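Speaker notes - wall hooks and hanging points in short-stay bedrooms
Renzo Serra, Mernholm session, Monday, 25 minutes including questions

**Slide 1 - title**

Introduce self and Achilleas Zacharopoulos (survey data, sitting at the front, will take the questions on adhesives). Say that the talk covers hooks, hangers and the wall around them. Wardrobes are out of scope.

**Slide 2 - why hooks**

- Pomari manages 900 furnished rooms. 841 have at least one wall hook.
- Hooks are the cheapest fitting in the room and the one most often reported in the maintenance log.
- Most reports concern the wall surface: lifted paint, adhesive residue, enlarged screw holes. Few concern the hook itself.
- Pause here. People usually ask for the cost per repair. It is in the handout, page two.

**Slide 3 - single hook, single garment**
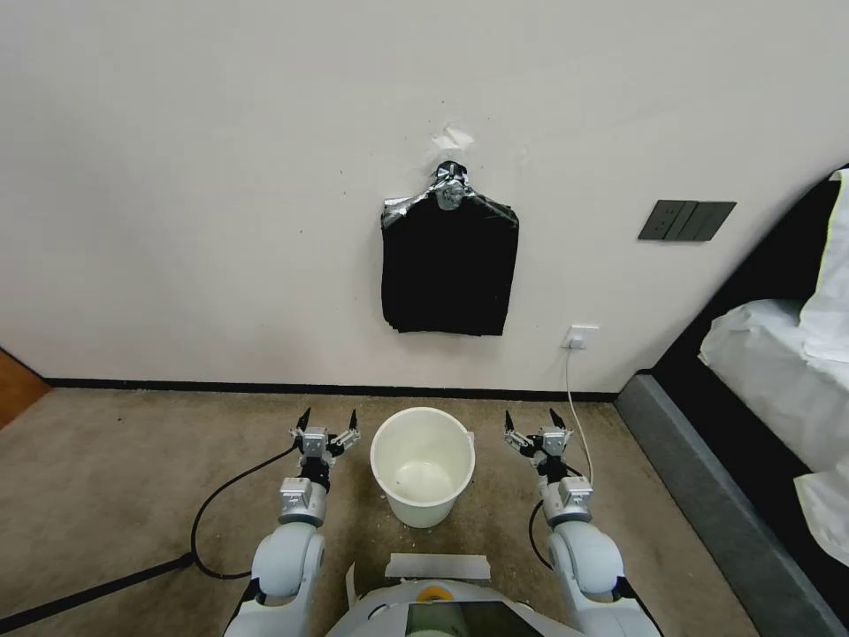

Start with load. A folded shirt or light jacket on a plastic hanger is well within the range of any small hook. The load that causes failure is a wet winter coat, or three garments on one hanger. We tested for both.

Second point is height. The Grivau guideline we wrote in May puts the hook level with the light switches or slightly above. Reasons given in the guideline:

- one line across the wall for the installer to mark
- reachable by most adults without stretching
- long garments still clear the outlet and the baseboard

Mention that a dark garment on a white wall shows up a crooked hanger at once. Installers should check with a level and a loaded hanger, both.

**Slide 4 - patches**

Tape or paper left on the wall near a hook should be logged at turnover. Do not pull it off dry. Warm the edge with a hair dryer on low, lift slowly, then wipe with a damp cloth. If the paint comes with it, stop and log it as a paint job.

Adjei (our contractor) prices a patch repair by the wall, so two patches on one wall cost the same as one. Group them.

**Slide 5 - what else is on that wall**
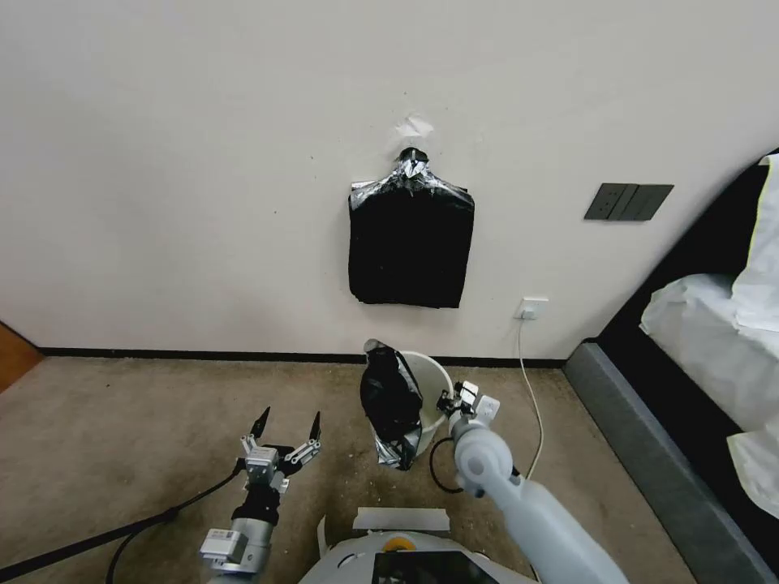

Clearances. Keep the hook far enough from the switch panel that a sleeve does not cover the rockers. Our figure is 12 inches from the center of the hook to the nearest edge of the panel. Achilleas measured coat shoulders on standard hangers to get it.

Cables: a charger lead from a low outlet crosses the area where people stand to reach the hook. Route it along the baseboard where possible. If the outlet is between the hook and the bed, the lead will end up on the carpet anyway, so supply a short one.

Carpet: crumbs and lint collect in open floor near the wall. Vacuum after hook work - drilling dust on carpet is a separate complaint category and we would like it to stay small.

**Slide 6 - recommendations**

- Screwed hooks for new rooms, adhesive only where the wall cannot be drilled.
- One hook per hanger position. No doubling up.
- Photograph the bare wall before fitting.
- Record hook height on the room sheet.

**Slide 7 - questions**

If asked about over-door racks: not tested, planned for the next survey round. If asked about foam-backed adhesive, pass to Achilleas. Spare handouts are in the blue folder.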